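Flidell startet Wiederverkauf von Restposten aus dem Lebensmittelhandel

Neues Angebot „Flidell Resell“ bündelt Ware mit kurzer Restlaufzeit in Kartons / Soltix liefert Software für die Chargenverfolgung / Start im Dezember an 4 Abholorten

Der Großhändler Flidell nimmt im Dezember ein eigenes Programm für den Wiederverkauf von Lebensmitteln mit kurzer Restlaufzeit in Betrieb. Unter dem Namen Flidell Resell werden verpackte Backwaren, Süßwaren, Konserven und Trockenprodukte angeboten, die im regulären Handel nicht mehr platziert werden können, deren Mindesthaltbarkeitsdatum aber noch nicht erreicht ist. Abnehmer sind Privathaushalte, Kantinen und kleinere Einzelhändler.

Die Ware stammt aus Überbeständen, Sortimentswechseln und Saisonaktionen sowie aus Importlieferungen, bei denen die verbleibende Laufzeit nach der Einfuhr für den Weg über Zentrallager und Filiale zu kurz ist. Bislang hat Flidell solche Posten palettenweise an Zwischenhändler abgegeben. Künftig wird ein Teil davon im eigenen Haus vereinzelt, geprüft und in Kartons zusammengestellt.

Im Probebetrieb hat das Unternehmen 1.020 Kartons ausgegeben. Daran beteiligt waren 300 Haushalte, die sich vorab registriert hatten und nach jeder Abholung einen kurzen Fragebogen ausfüllten. Die Rückmeldungen betrafen vor allem die Zusammenstellung. Viele Haushalte wünschten sich mehr Brot und weniger Getränke, außerdem eine frühere Information darüber, welche Allergene im Karton zu erwarten sind. Beide Punkte wurden für den Regelbetrieb übernommen.

„Wir verkaufen diese Produkte zu einem festen Preis pro Karton und sagen vorher, welche Warengruppen enthalten sind“, erklärt Keyvan Ansari, Leiter des Bereichs Resell bei Flidell. „Im Probebetrieb haben wir zunächst ganz auf Überraschung gesetzt. Das kam bei Familien schlecht an, die ihren Einkauf für die Woche planen.“

Kunden wählen künftig zwischen den Varianten Frühstück, Vorrat und Gemischt. Der Frühstückskarton enthält überwiegend Brot und Aufstriche, der Vorratskarton Konserven, Nudeln, Reis und Hülsenfrüchte. In der gemischten Variante kommen Süßwaren und internationale Artikel hinzu. Eine Auswahl einzelner Artikel ist nicht vorgesehen. Die Bestellung erfolgt online bis 18 Uhr am Vortag der Abholung.
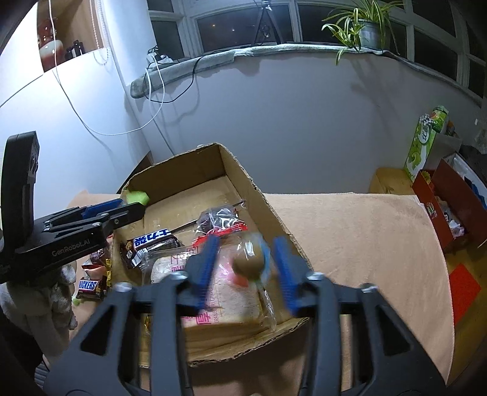
Prüfung und Kennzeichnung

Jeder Posten wird beim Eingang anhand der Chargennummer erfasst. Geprüft werden die Unversehrtheit der Verpackung, das Mindesthaltbarkeitsdatum und das Vorliegen der Pflichtangaben in deutscher Sprache. Fehlt bei Importware das deutsche Etikett, wird es vor der Abgabe an den Kunden ergänzt. Artikel mit Verbrauchsdatum, also etwa Hackfleisch oder frischer Fisch, sind vom Programm ausgeschlossen. Das gilt auch für Tiefkühlprodukte, alkoholische Getränke und Säuglingsnahrung.

Brot und andere Backwaren werden nur angenommen, wenn zwischen Wareneingang und Mindesthaltbarkeitsdatum noch mindestens 4 Tage liegen. Bei Süßwaren und Konserven gelten längere Fristen, die je nach Produktgruppe festgelegt sind. Ware, die diese Fristen nicht einhält, aber weiterhin einwandfrei ist, gibt Flidell wie bisher an soziale Einrichtungen in der Region ab.

Die Software für Wareneingang und Chargenverfolgung kommt von Soltix. Das System ordnet jeder Bestellung die enthaltenen Chargen zu. Im Fall eines Rückrufs durch den Hersteller können die betroffenen Kunden direkt per E-Mail oder SMS benachrichtigt werden. Soltix hat dafür eine bestehende Lagerlösung angepasst und wird den Betrieb im ersten Jahr technisch begleiten. Über die finanziellen Einzelheiten der Zusammenarbeit haben beide Unternehmen Stillschweigen vereinbart.

Abholung und Transport

Den Transport zwischen Lager und Abholorten übernimmt die Spedition Baloch. Die Kartons werden auf bereits bestehenden Touren mitgenommen, zusätzliche Fahrzeuge sind in der ersten Phase nicht eingeplant. Leere Kartons können bei der nächsten Abholung zurückgegeben werden und werden, sofern sie sauber und stabil sind, erneut verwendet. Füllmaterial aus Kunststoff setzt Flidell nicht ein.

Die Abholorte sind in den Nachmittagsstunden geöffnet, die genauen Zeiten unterscheiden sich je nach Standort. Nicht abgeholte Kartons werden bis Betriebsschluss des Folgetages aufbewahrt. Danach verfällt der Anspruch auf die Ware, der Kaufpreis wird in diesem Fall nicht erstattet. Eine Lieferung nach Hause bietet Flidell derzeit nicht an. Gewerbliche Kunden können ab einer bestimmten Abnahmemenge eine Direktanlieferung durch Baloch vereinbaren.

Zum Start stehen 600 Kartons pro Woche zur Verfügung. Haushalte, die bereits am Probebetrieb teilgenommen haben, können vor der allgemeinen Freischaltung bestellen. Ob die Menge erhöht wird, hängt nach Angaben des Unternehmens vom Warenangebot der Lieferanten ab, das im Jahresverlauf stark schwankt. Erfahrungsgemäß fallen nach Ostern und zum Jahreswechsel besonders viele Süßwaren an, in den Sommermonaten geht die Menge zurück.

„Wir können nur weitergeben, was hereinkommt“, so Ansari. „Es wird Wochen geben, in denen der Frühstückskarton früh ausverkauft ist. Zukaufen werden wir dafür nichts.“

Hinweise für Lieferanten

Hersteller und Importeure, die Restposten anbieten möchten, können ihre Artikel über ein Formular anmelden. Benötigt werden Artikelbezeichnung, Menge, Chargennummer, Mindesthaltbarkeitsdatum und Angaben zu Zutaten und Allergenen. Flidell meldet sich in der Regel innerhalb eines Arbeitstages mit einem Angebot. Auf Wunsch wird vereinbart, dass Markenartikel nicht einzeln beworben werden.

Über Flidell

Flidell ist ein inhabergeführter Großhändler für verpackte Lebensmittel. Das Unternehmen beliefert Einzelhändler, Gastronomiebetriebe und Gemeinschaftsverpflegung mit Trockensortiment, Backwaren und Importspezialitäten. Der Bereich Resell wird von Keyvan Ansari geleitet.

Pressekontakt

Flidell, Unternehmenskommunikation
Anfragen von Medien beantwortet die Pressestelle werktags von 9 bis 16 Uhr. Der Abdruck dieser Mitteilung ist honorarfrei, um ein Belegexemplar wird gebeten.

Diese Website verwendet Cookies, um die Nutzung zu analysieren und Inhalte zu verbessern. Einzelheiten finden Sie in unserer Datenschutzerklärung. Alle akzeptieren Nur notwendige Cookies Einstellungen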